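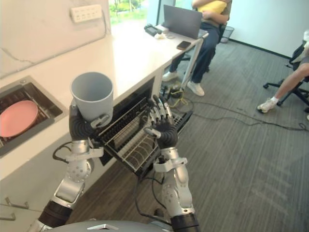

A Nernska team's two-armed robot at the dishwasher, with a cup in its left hand.

The Nernska Household Robotics Course, known to almost everyone who has taken it as the Dishwasher Course, is a two-term student project class at the Nernska technical college. Students work in teams of 4 or 5 to make a two-armed robot load a domestic dishwasher. The course has run under its present rules for long enough to have acquired traditions, most of them concerning cups.

History

The class was started by Joscha Reinholz, who had been asked to teach a unit on path planning and found that students slept through it. His first version required a robot to stack wooden blocks. It was dropped after one year, when every team passed and no one could remember anything about it. Gudrun Kleinschmidt, who joined as co-instructor, suggested a task the students were already known to avoid at home.

The original kitchen was a single cupboard on castors. A fitted counter with a sink and a working dishwasher followed, paid for in part by Sonudus, a local maker of hearing equipment whose interest in crockery has never been fully explained.

Format

The first term is given over to simulation, in a package called Viveo written by former students and documented by none of them. Teams move to the real kitchen in October. Bench time is booked in evening slots, and much of it is spent sitting on office chairs waiting for something to happen.

Each team must show that its robot can pick up a cup, carry it to the open machine and set it down in the rack upside down. Plates come next. Cutlery is optional and has been attempted twice. Running the dishwasher afterwards is not assessed, a point raised each year by whoever has to use the cups.

Scoring

A full run is worth 106 points. The total was meant to be 100, but a late rule change added six for closing the door and the other marks were never adjusted. Points are lost for dropped items, for touching the tap, and for any sentence in the final report beginning "In theory". A human hand on the robot ends the run.

The highest combined score over both terms is 1105, held by a team that called itself Goodall and concentrated on plates while its rivals were still arguing about handles. Its code is kept on the course server, where later teams copy it and are then puzzled that it does not work on their robot.

Reception

Student reviews are broadly favourable. Complaints tend to concern the booking system, the cables and the length of the final report. Kleinschmidt has defended the slow pace of the work, writing in the course handbook that "a robot which takes nine minutes over one cup is still ahead of most of my tenants."

Reinholz has proposed a follow-on course in unloading. It remains at the planning stage, pending agreement on where the clean things go.

See also

Nernska Simulation Prize
Viveo (software)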